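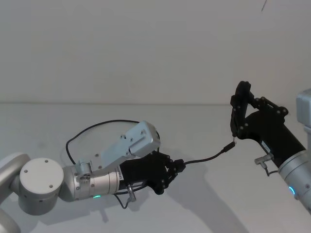
Two arms with a cable between their grippers at the Drolbridge laboratory.

The planning software behind the cable work at Drolbridge goes by the name Pasatier, and it has been rewritten twice. Kevser Uçar, who leads its development, spoke to us about the current version on 06/12/2018.

The difficulty, she said, begins with the cable itself. "A rigid part stays where the planner thinks it is. A cable has a shape of its own, and that shape changes each time either arm moves. We do not try to model all of it. We model the plug, the point where the cable is held, and the slack in between."

Each arm is planned separately until the grippers come close. At that point Pasatier joins the two problems and treats both arms as a single system with a shared clock. Uçar described this step as the most expensive part of the program. In the first version it took over 80 percent of the planning time, and the arms often stood still while a path was being computed. The present version keeps a short list of earlier solutions and adjusts the nearest one.

"The tips of the fingers matter more than people expect," she said. "If the approach angle is poor, the plug turns when the fingers close, and the estimate of its direction is wrong from then on." 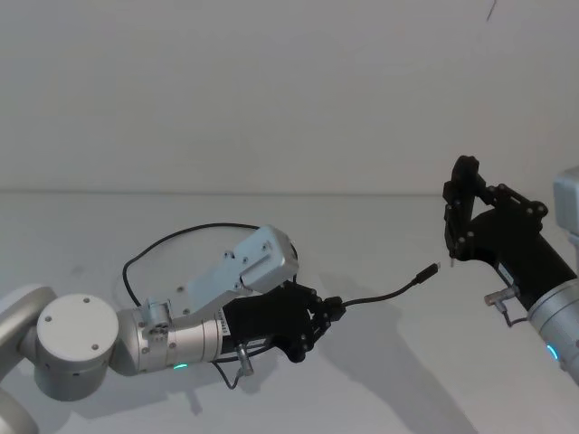 Sinan Sarıgül would put the emphasis elsewhere, and said that a good path is of little use if the release comes at the wrong moment. In his view the timing between the two grippers should be decided by the controller, from force readings, with the planner supplying only limits.

Uçar accepted part of the argument. The release signal was moved out of the planner in September, and the two programs now exchange a small message stating which gripper is responsible for the cable. She does not wish to go further. "If the controller makes every decision, we can no longer replay a run and explain it."

Replay is handled by a separate tool, Kahraman, which stores joint positions, gripper commands and planner output in one log – a format the group settled on after long discussion. Work on the tool continues, and the next release will allow two runs to be compared side by side.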